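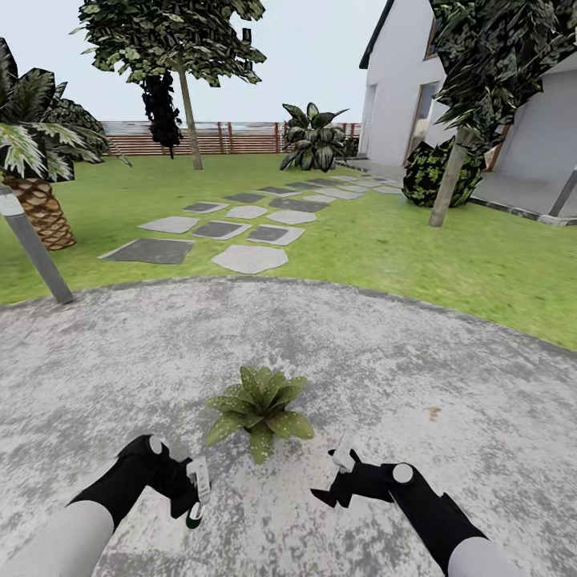
How do you get a gardening robot ready for work?

Meet Vutik! Vutik is a robot with two arms, and it is learning to handle plants without squashing them. Before it tries a real garden, it practices in a computer-made one, with a lawn, a palm tree and a path of stepping stones (you could almost hop along them!). A little leafy plant sits on the concrete between its two black grippers.

A gripper is a robot's hand. Yours has five fingers and soft skin that tells you when something is delicate. A robot has to be told how hard to squeeze, and that's a big part of Huguette Bodin's job at the Vutness workshop in Bridstead.

First she wakes up one arm at a time and sends it to its "home" spot. Every joint has to know where it is before it can go anywhere else. Then she opens and closes each gripper, slowly at first and then faster. Do both hands meet in the middle? If one stops too far to the left, she changes a number and tries again. In May she and Ewan Pearce ran 2,141 practice grabs!

Real arms need looking after too. Dirt loves to creep into joints, so Ewan wipes them with a dry cloth and checks every screw. He always switches the power off before he touches anything.

Try it yourself! Pick up a leaf with two spoons, one in each hand. Can you lift it without a wrinkle?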